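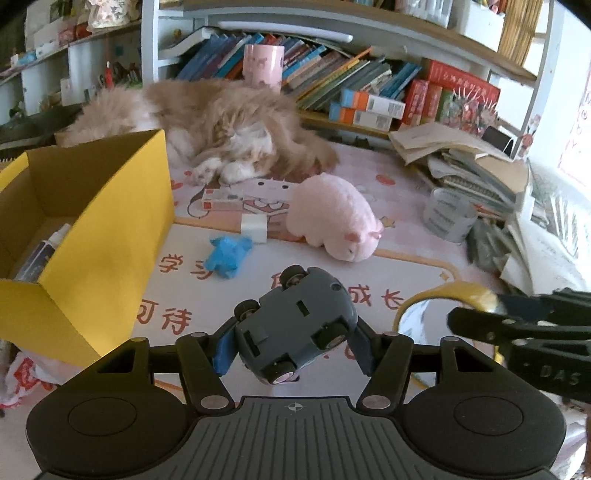
The yellow box on the family table, with the study mat and the cat.

Velov Open Box, yellow, medium size
Review by Emiliano Serrano

I bought the Velov box in a stationery shop in Bovthorpe, together with a Jomov study mat for the table. The box is the main subject of my review, but I will say some things on the mat too, as the two have lived side by side for 14 weeks and I have opinions on both.

First, what kind of product it is. The Velov is a plain box of corrugated cardboard, yellow on the outside and brown on the inside. It has no lid. It comes flat in a paper sleeve and you fold it yourself. The long side measures 300 mm and on my kitchen scale it weighs 204 grams. There is no pattern, no handle, no window for a label. I looked for a long time for something so simple. Most boxes for children's rooms have a printed bear or a sentence about dreams, and we have already enough of these on the mat.

Folding it

The instructions are one drawing on the sleeve. I needed two attempts. On the first attempt I left the flaps standing up, and the box looked like a parcel that somebody forgot to close. The flaps must go down to the inside, and you have to press them well along the crease with a ruler or the back of a spoon. After this the walls become double at the top and quite firm. The brown side of the cardboard is then what you see at the rims, and a person who wants yellow everywhere will be disappointed. I was a little disappointed for one evening.

One more remark: the folding lines are cut a bit deep. At one corner I bent the flap back and forth too many times and the yellow layer started to crack. I repaired it with a drop of paper glue. Fold once, slowly, and it should be fine.

What we keep in it

The idea was pens and glue sticks. In practice the box takes whatever is on the table when we need to eat: soft toys, a roll of tape, tubes, small cars. My daughter's pink pig goes in and out of it all day. For such use an open box is better than one with a lid, because a child will throw a thing into an open box and will not lift a lid to do the same. It took me several years of parenthood and a rather expensive Prothero chest to learn that.
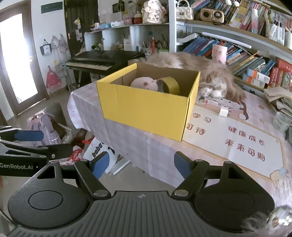

Section last edited: February, 9:40 p.m.

I have added a few words about the inside, after a question from a reader. The bottom closes with crossed flaps and has no second layer. A roll of tape can stand on its edge next to a soft toy with no trouble. I would not fill the box with books. I tried it with school books and the bottom made a belly, so that the box was rocking on the table. When I took them out it went flat again, nearly.

The color is strong, stronger than in the shop's catalog. On a pale checked tablecloth it is the first thing you notice, and I have come to like it. My wife would have preferred the gray. She says so every time she lays the table.

Cleaning is the weak point. The outside has a light coating and accepts a barely damp cloth. The inside accepts nothing. A marker leaked in one corner in the second week and the mark will stay as long as the box does. You can line the bottom with baking paper, as I do now.

About the mat

The Jomov mat is the one with cartoon animals and big Chinese characters. They are wishes for a schoolchild: study, healthy growth, a future worth waiting for. My daughter can read all of them by now, and for this alone I am content with the purchase. It lies flat on the tablecloth and protects it from pencil. It does slide, though. With a smooth table underneath I think it would be better; on cloth you push your notebook and the whole mat travels with it. The surface also keeps small creases if you store it rolled, so store it flat.

The shop's website shows 2,471 ratings for the mat and a very high average. I find the average too generous. For me it is a decent mat with a sliding problem.
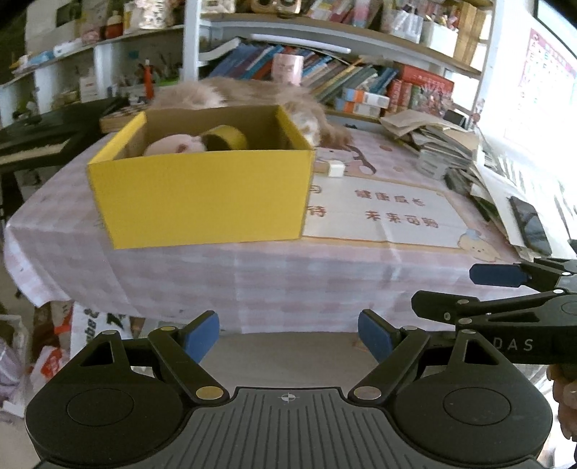 (Last changed in February: cat paragraph added, prices removed)

Several people wrote to ask if a cat will sleep in the box. Ours doesn't. The medium size is too small for a long-haired cat of full dimensions, and she prefers to stretch out on the table behind it, close to the bookshelf. She has chewed one corner of the sleeve but left the box itself alone. If you are hoping for a cat bed, look at the large size, or keep a box from your next delivery and save the money.

As for the papers and booklets, they were never going to fit. They still live in a pile on the right side of the table, and the phone usually ends up on top of them. Velov sells a flat tray for papers in the same yellow. I have not tested it.

What I would change: a doubled bottom, and a coating on the inside too. I would pay a little more for this.

My mark is four out of five for the box and three out of five for the mat. When the corner gives up I will buy the same box again — in gray, I have been told.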